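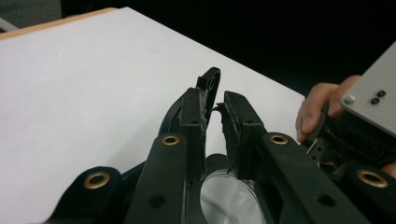 Over the white sheet, one hand on the grip.

Teaching Hands at Lidura: A Small Gallery

When I came to the finishing floor at Lidura there were 32 of us folding, sorting and packing by hand, and I could have told you who had done a stack just by looking at the corners. Now the Skokholm cells do the plain folding, and a good many of us have moved over to the teaching tables, where we do the job with hand grippers so the machines have something to learn from. People ask me at family dinners whether that feels strange. Some days it does, I suppose, but my wrists are better than they were in February, and I like that what I know about a stubborn hem is worth writing down (and being paid for, which we did have to ask for — thank you to Narendra Vashisht, who took it upstairs for us three times).

Our table has sent in 2,586 runs so far, 223 of them mine. You learn to slow down. You learn that your fingers used to do all sorts of things you never gave them credit for, and that two black fingertips with foam pads will not do them for you. The pads on the one at the top are well frayed, the right one most of all, and we do go through a lot of foam! Agarwal keeps the spares in the drawer under the label printer, so please sign for them. 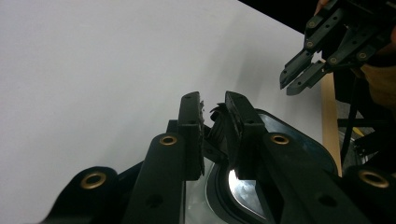 Page 3

Two grippers, both black, one in close and the other held up at the right with its fingers pointing down. I am fond of the brass grommets, which add a bit of shine to the whole thing.

The change I notice most is the talk. On the old line you could chat all shift long with your eyes half on the work, and at the teaching tables it goes quiet during a run and then everybody speaks at once when it ends. The newer people from Citness have asked for a longer break at ten in the morning, and I hope they get it, as holding your arm out that carefully is tiring in a way folding never was.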